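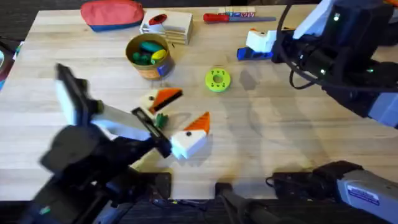 Two bird-head toys on the wooden table.

Unit 3: Playing from the Big Blind
Ladcombe Evening Card School, course handout

Welcome back, everyone! Last time we spent most of our two hours on the button, and I know a few of you went home wanting to raise every hand you were dealt (I was just the same when I started). Tonight we move over to the big blind, where most of us lose the most chips over a year, and where a bit of patience pays off nicely.

Start with the price. Say the blinds are 1,000 and 2,000 and a player makes it 4,000 from late position. The small blind folds. You have 2,000 in already, so you need to put in 2,000 more to win the 7,000 sitting out there. With a price like that you can call with quite a lot of hands, suited ones especially, and I'd like you to work that sum at the table until it comes without thinking.

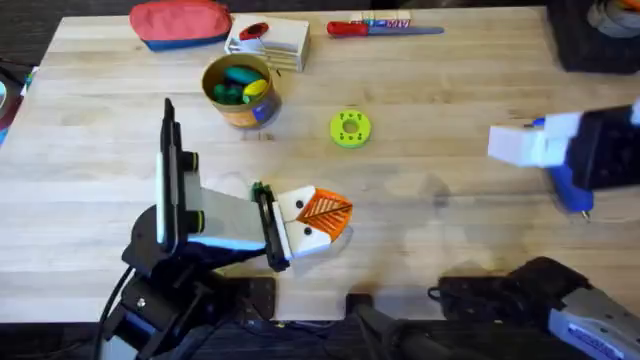 Siment asked after the last class whether the same thing holds when the raiser is under the gun and has been folding all night, and wouldn't king-nine offsuit just get you into trouble there? Yes, it often would. The price hasn't changed but the raiser's hands are much stronger, so let the weak offsuit kings go and keep your pairs and suited connectors.

Now for the flop. You'll be first to act against the late raiser, and for this unit I want you to check every time, even when you hit it hard.

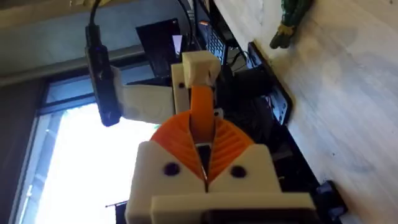 Once you've checked and they bet small, you have 3 choices: fold, call or raise. Please write down which one you picked and what you were hoping would happen next.

For next time: read the Plonari hand sheet, hands 2 and 3, and bring your notes.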